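How to Oil and Care for a Wooden Salad Bowl

By Esther Langat
September 27, 2023

I love wooden bowls. I love them a little too much, if you ask anyone who has tried to find a spot for a cereal box in my kitchen! And the question I get most from readers is how to bring a dull, thirsty one back. Good news: it's easy, it's cheap, and it's one of the most satisfying jobs you can do in an evening.

What you need

Food-grade mineral oil
Beeswax (optional, but lovely)
Fine sandpaper, 220 and 400 grit
Two soft cotton rags (old T-shirts are perfect)
Mild dish soap

Step 1: Wash it properly

Warm water, a drop of soap, a soft sponge. Go quickly. Wood drinks up water, and a bowl left to soak can warp or split along the grain. Rinse, wipe it with a towel, then stand it on its side so air reaches both faces. Leave it overnight. Oil goes into dry wood so much better, and this is the step people always want to skip.

Step 2: Deal with rough spots

Run your fingertips all over the inside. If it feels fuzzy, the grain has lifted and a light sanding will fix it. Start with the 220 and follow the grain as best you can, then switch to the 400 until it feels like silk. Go easy around any carved lines or ridges, where sandpaper can flatten a detail you'd rather keep. Brush off every bit of dust and wipe with a barely damp cloth. 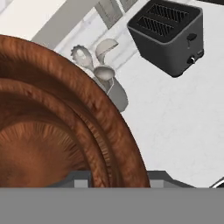
Step 3: Oil, and then more oil

Now the fun part! Pour a good puddle of mineral oil into the bottom and push it up the sides with a rag. Do the outside too, and the foot, which everybody forgets. End grain soaks up oil faster than the rest, so keep going back to any patch that turns matte while you're working. Let it sit for a few hours, wipe off whatever is left on the surface, and repeat the next day. A really dry bowl may want a third coat.

Please don't use olive oil or other cooking oils. They can turn rancid, and you will smell it in your lettuce.

Step 4: Wax, if you like a soft shine

Melt one part beeswax into four parts mineral oil, in a jar standing in a pan of hot water over low heat. Stir, let it cool to a paste, and rub a thin layer all over. Wait twenty minutes and buff. My friend Areti Athanasiadis skips the wax completely and her bowls look gorgeous, so it's really up to you.

Keeping it nice

Wash by hand, every time. No dishwasher, no microwave, no fridge. Keep it away from the stove and out of strong sun. If garlic or onion smells hang around, rub the inside with half a lemon and some coarse salt, rinse and dry, then oil again once the wood has dried out fully.

How often should you oil? Go by looks. If the color has gone pale and chalky, it's time. Mine gets a coat every month or so, more in winter when the heating is on.

Can I save a cracked bowl? A hairline crack often closes up a bit after a few coats. A crack you can see daylight through is a job for a woodturner, or a great excuse to start a fruit bowl.

Leave a comment and tell me what kind of wood yours is!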